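FAQ - Clamumbridge Short Lets

Updated April. Please read before emailing, most of what we get asked is on here.

Where do I pick up the keys?
Lockbox by the side gate. Code gets texted to you the morning you arrive. If you don't have it by noon, call the office. Don't email, we don't see email fast enough on changeover days.

What time is check-in?
4 pm. Check-out is 10 am. We get asked for early check-in a lot and the answer is usualy no, the cleaners need the gap. You can drop bags at the office from 11.

Which unit am I in?
Look at your confirmation. Stukura is the ground floor one, Tritgate is upstairs, Nakajima is the separate one across the yard. They are different sizes so please check before you invite your cousins.

How many people can stay?
Stukura sleeps two. Tritgate sleeps four. Nakajima sleeps six if two of them are happy on the sofa bed. Babies in travel cribs don't count.

Do the floors need anything special?
Wood floors, so no stiletto heels and no dragging suitcases. Felt pads are in the kitchen drawer if you move a chair. Spills, wipe right away, dry cloth first. No steam mops please!! Someone brought their own last year and we had boards lifting by the window.
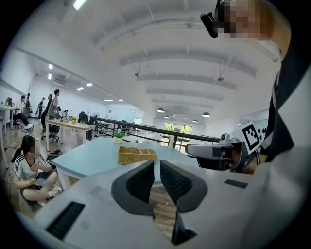 Wood floor. Felt pads under chairs, please.

Is there wifi?
Yes, free. Network name and password are on the card inside the front door. Drops out in Nakajima when it's windy. Restart the box under the stairs, wait 3 minutes, try again. If it's still dead, text us.

Can I bring my dog?
One dog, Stukura only, $20 a stay. Not on the beds. Bring your own towels for muddy feet, ours are white and they don't come back from that. No cats, sorry, allergies.

Is there parking?
One space per unit, marked. Street parking is free after 6 pm. Don't use the space by the bakery even if it looks empty, they tow.

What's in the kitchen?
Pans, plates, kettle, toaster, coffee maker (takes paper filters, size 4). Salt, pepper, oil. Dish soap. We don't leave milk any more, too much went to waste. Closest store shuts at 9.

Can I move things around?
Small stuff, sure. Clear the table if you need to work or do a jigsaw, just put it back how it was before you go.
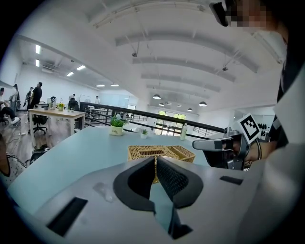 Beds stay where they are. Same for anything plugged in behind a bed, the outlets are a pain to reach and we've had two cracked covers this winter.

Do I water the plants?
Only if you're here over a week. A splash for leafy ones, nothing for succulents. They drown easy.

Trash?
Bins are behind the gate. Black lid trash, blue lid recycling. Glass goes in the crate. Rinse it first, wasps.

The heat isn't coming on?
Check the thermostat isn't on Away. Nine times out of ten it's that. Hold the middle button until it beeps. Tritgate warms up slow, give it an hour. Still cold, call Remzi Oral, he does all our repairs and he'll pick up until 9 pm.

How do I pay the deposit?
Card, on the booking page. Use your booking referance so we can match it. Deposit goes back within a week of check-out if nothing's broken. A mug isn't "broken", we don't charge for a mug. Lost keys, we do.

Can I cancel?
Full refund up to 14 days before. Half up to seven. After that nothing, but if we manage to re-let the dates we'll give you back what we can. Changing dates is free once.

Quiet hours?
10 pm to 7 am. The walls between Stukura and Tritgate are thin. No parties in any of the units.

I left something behind.
Happens every week. Chargers mostly. We hold things for a month, then donate. We'll mail it if you cover postage.

Do you do long stays?
Winter only. Ask Apostolos Zacharopoulos at the office for the monthly rate, it's not on the site yet.

Didn't find your answer?
Call the office, extension 2261, 9 to 5. Leave a message with your unit name and dates or we can't look you up.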